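18 Apr 2026

Up at 6 to get the tomatoes out before the frost they're calling for tonight. Picked the last of the green ones and pulled the stakes. The bed by the fence is bare now and wants compost.

Drove to Grillbridge for garlic. The co-op had Daklow, a hardneck, and Barros, which keeps longer but peels badly. Bought 2 bags of Daklow and one of Barros. Paid $47 all up, more than last year. The road past Fulby is still down to one lane.

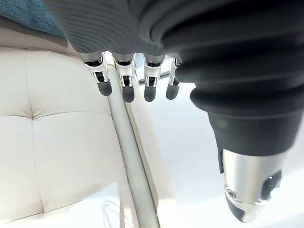 Is it too early to plant garlic? Mid-April is fine up here, as long as the soil has cooled and the cloves go in pointy end up.

Got most of the Daklow in by lunch. Small cloves went in a jar for the kitchen. Back sore, so I left the Barros for tomorrow and washed the buckets. Rain gauge had nothing in it again. The tank is down to the last 1,000 litres and I'd like some colour back in the grass before June.
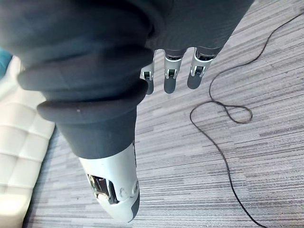 Still to do

Mulch the garlic. Sharpen the spade. Ring the co-op about pea straw. Wrap the green tomatoes in newspaper and put them in the hall cupboard.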